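## 4. What the sidebar knows

Personal blogs keep two sets of books. One is the archive of posts, which the author writes on purpose. The other is the sidebar, where small boxes announce what the author is reading, watching, listening to or, in one memorable case, fermenting. Earlier work has treated the first as the text and the second as furniture. We wanted to see how well the furniture matched the rest of the house.

### 4.1 Collecting the boxes

We began with 466 personal blogs listed in the Clurkden directory under "culture and daily life". Blogs with no post in the previous year were dropped, as were those whose sidebars held only advertisements, a weather box or a broken visitor counter. That left 309. Of these, 131 had at least one box making a claim about the present: "currently reading", "now watching", "on my nightstand" and so on. We call these status boxes. The authors call them a great many other things, and two of them call theirs "Brain Food", independently as far as we know.

Each of the 131 sidebars was saved once a week for a full year, starting in September. Nisha Nigam wrote the script that did the saving, and Vivek Pant rewrote it after a change of blog template at Evesura caused it to record, for three weeks, only the word "Menu". Those weeks are missing from the Evesura blogs and we have not tried to guess what was in them.

A box was coded as changed when its title, cover or link differed from the week before. Swapping a paperback cover for the hardback of the same book didn't count. We argued about this for longer than it deserved – a reader who changes the cover has at least been near the sidebar – but Rohani Govindasamy held firm, and the rule made the coding a good deal quicker.

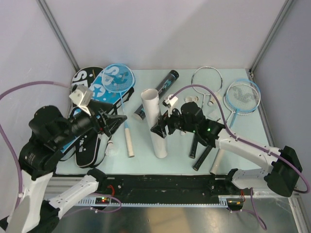 ### 4.2 How current is "currently"?

Not very. The median book box changed four times in the year. The median film box changed nine times, partly on account of films being shorter. Theater and opera boxes were rare and behaved oddly: they either changed within a day of a performance or sat untouched for months, still glowing about a *Tosca* whose run had long since closed.

Large books were the main cause of delay. One blogger was currently reading the same Russian novel for the whole of the study. Her posts during that time mention finishing two detective series, a cookbook and a history of salt. When we asked about the novel in the follow-up interview, she told us she considered the box to be "more of a direction".

This was a common view. We interviewed 24 bloggers by phone or email, and more than half described the box as a kind of plan. Several said that they picked titles they wouldn't mind being seen with. One kept a respectable box and read thrillers under it, and was worried that our paper might blow her cover. We have changed enough details that it should not.

### 4.3 Boxes and posts

We next checked whether a title in a box ever turned up in a post. Two of us read the posts separately and compared notes, with Zdeňka Dvořáček settling the disputes. A mention could be as slight as a single line. "Gave up on the Shakya biography" was accepted as a mention, and as a review.

Film titles reached the posts far more often than book titles did. Our first thought was that people like to write about films while they still remember the plot. The interviews offered a duller reason, which we now believe: a film is over in an evening, and the next evening is free for blogging. A book keeps taking the evening back.

Readers, for their part, seem to notice the boxes more than the authors expect. On the blogs that allow comments, we found around 100 that referred to a sidebar title with no mention of it in the post above. Most were friendly. A fair number asked how the book was coming along, and these tended to be followed by a change of box within the fortnight. One blogger, asked about the same memoir by three different readers, removed the box and put up a calendar.

### 4.4 Some limits

The Clurkden directory leans toward older blogs and toward authors who bother to list themselves. Blogs hosted on Rokeveck could not be included, as their sidebars load in a way that our script never managed to read. A weekly visit also misses anything put up and taken down between visits, so our figures for film boxes are probably low.

We made no attempt to find out whether anyone had finished the books. Shanti Bhatia proposed a short quiz for the interviews and was outvoted, on the grounds that we wanted people to go on answering our email.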